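Peg solitaire

Peg solitaire is a board game for one player. Pegs stand in holes on a board, and the player removes them one at a time by jumping one peg over another into an empty hole. The usual aim is to finish with a single peg. In Britain the game is often called simply solitaire, a name that in the United States more commonly refers to card games.

Contents
Rules
Boards
Strategy
Materials and storage
Variants
See also

Rules

Play begins with every hole filled except one, usually the one in the center. A move consists of jumping a peg over a neighboring peg into the empty hole directly beyond it. The peg that was jumped is taken off the board. On most boards jumps are made along rows and columns only, and diagonal jumps are not allowed.

The game ends when no peg can jump. If one peg is left, the player has won. Many players set themselves the harder task of leaving the last peg in the hole that was empty at the start. A run of jumps made by the same peg is often counted as a single move, which matters when solutions are compared for length.

Boards

The English board is shaped like a cross and has 33 holes. The older European board, also called the French board, adds four holes at the inner corners of the cross for a total of 37. It cannot be solved from a central opening to a single peg under the ordinary rules, so players on this board start with a different hole empty.

Triangular boards with 15 holes are common in North America. Jumps on these follow the three directions of the grid, and a full game takes only a few minutes.

Strategy

Beginners tend to clear the middle of the board first and leave pegs stranded at the ends of the arms. A sounder approach is to bring the outer pegs inward early and keep the remaining pegs close together – a peg with no neighbors can neither jump nor be jumped.

Experienced players think in blocks. Certain groups of pegs, such as a row of three with a suitable peg and space beside it, can be removed by a fixed series of jumps that leaves the rest of the board unchanged. On the English board the central game can be broken down almost entirely into such blocks.

Materials and storage

Boards are made of wood, plastic, metal or glass. Marble sets use shallow hollows in place of holes and are best kept on a level surface. Pegged sets travel better.

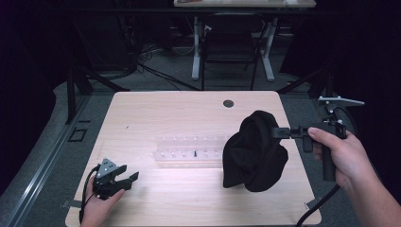

Wooden pegs swell slightly in damp air and may stick, in which case the set should be left to dry in a warm room. Plastic pegs hold their size but can snap at the neck if they are bent sideways. Spare pegs are sold for many sets, though hole widths differ between makers.

Variants

Flilell is a house rule for two players, who share one board and take turns. The player who makes the last possible jump wins.

See also

Board game
Checkers
Mechanical puzzle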